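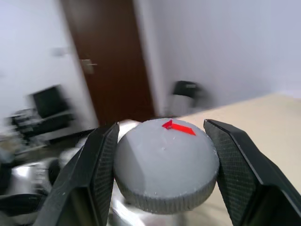
Knobs are still the thing holding up the Livden kitchen chores. We spent most of February on turning, because every appliance task we promised you in the Morkdale proposal has a turn in it somewhere – timers, stove dials, mixer speeds, the washer selector. Grasping is in decent shape. The domed gray one with the red arrow on top is a good case: ribbed band around the bottom, a finger pad on either side, the arrow in plain view of the wrist camera so the software can read the angle off it. Knobs like that are what we want more of. Smooth ones with a faint line for a pointer, much harder, see below.

## Short version

- Gripping a round knob: OK, would call it done for the chores list
- Turning to a set position: works on knobs with a clear pointer, not reliable on the rest
- Wiping, loading, sorting: wiping fine, loading slow, sorting on hold until Nestatlow parts come in
- Shop-floor tasks: 2 started, neither ready to show
- Money: on plan. One request at the end

## Turning

Old approach was position only. Close fingers, rotate wrist, open, done. Fine until a knob has a stiff spot, then the pads slide over it and the arm thinks it turned when it didn't. New approach looks at the pointer before and after and goes again if the angle is short. Up to 4 tries, then it stops and asks for a person. Slower but we stopped getting false "finished" reports, which were making the logs useless.

Wrist travel is the other limit. Anything past half a turn needs a let-go and regrip. Regripping shifts the knob a bit on the cheap appliances (the shaft has play in it) and then the angle is off again. We have a fix half written. Basicaly it re-reads the pointer after every grip and plans from there. Should be in the next build.

Knobs where you push in and then turn: not working. The arm can push, the arm can turn, doing both at once it tends to lose the center line and the fingers walk off. Gas stoves mostly have these. I would take gas stoves out of the year one list and say so plainly in the public summary.

Lighting. Glare off shiny metal next to a knob confuses the pointer reading. Polished appliance bodies are bad for this. We turned the exposure down and it helped, then dark knobs got worse. Trade off not settled yet.

## Other chores

Wiping – flat counters good. Around the sink it leaves a strip by the faucet every time. A person would just go around the back, the arm can't reach without hitting the spout. Leaving it.

Loading the dishwasher – plates and bowls yes, cutlery no. A full rack takes 25 minutes. You asked in the last call wheather this is useful to anybody. For a household that has the evening free and doesn't want to bend down, maybe. For a cafe, no. I'd still keep it in since the grasp data feeds the shop-floor side.

Sorting laundry – on hold. The wider finger set is ordered through Nestatlow and they have moved the ship date again.

## Shop floor

Sarmiento gave us bench access for the two starter tasks. First is setting dials on a test fixture before a run. Same turning code as the kitchen, so it stands or falls with that. Their dials are all one model, all with a bright pointer, fixed lighting, bolted down. Honest guess is this gets there before any of the kitchen work does.

Second is putting lids on small tubs. Threading is the trouble. Starts crooked one time in 5 and the arm doesn't notice. A worker feels it right away in the fingers and backs off. We don't have good enough force sensing at the fingertip for that and software alone probably won't cover it.

## Can machines do this yet

Your board wanted a plain answer. For one known appliance, in one known place, with someone nearby: several of these chores, yes. For a kitchen it has never seen: no, and not by the end of this grant either. What we can deliver is a list of appliances it handles and the setup steps for each. Setup is still an afternoon per appliance. Bringing that down matters more to real users than speed does, from what the Morkdale households told us in the intake calls.

## Next period

- Regrip fix merged and tested on the stiff timers
- Pointer reading for smooth knobs, try a stick-on marker first as that's cheap and people said they wouldn't mind
- Exposure settings saved per appliance
- Dial task at Sarmiento run start to finish without a reset
- Decide on push-and-turn, in or out

## Request

We'd like to move the unspent travel line over to fingertip sensors. Enough for both arms plus a spare set, pads wear and the spares go fast. No change to the total. Quote is in the shared folder under Livden / purchasing. Need a yes or no before the order window closes, email is fine.

Full logs are in the same folder. The turning runs from the first week are missing the wrist video, disk was full. Everything after that is complete.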